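Leaflet drops: things people ask me

How many leaflets should I start with?
I'd go for one round of streets and see what comes back. My first Gamage job was only 11 streets in Prundholm and it kept the phone going nicely!

Can you deliver on a Saturday?
Yes, any week except the last 2 in August (I'm away then, sorry).
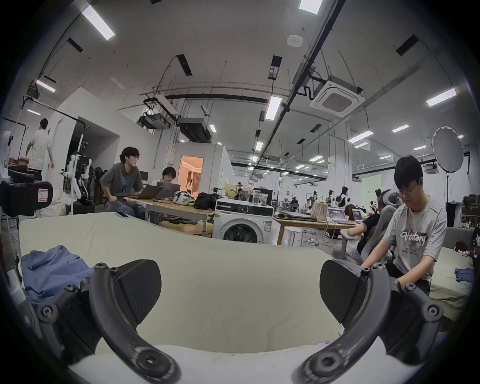
How long does printing take?
Allow a week once you've okayed the proof. Folded leaflets go off to Rollutport, so add a couple of days for those.

Do you skip "no junk mail" doors?
Always. I note them down as I go.

What if I need to cancel?
Just ring me before it goes to print and there's nothing to pay. After that it's £30.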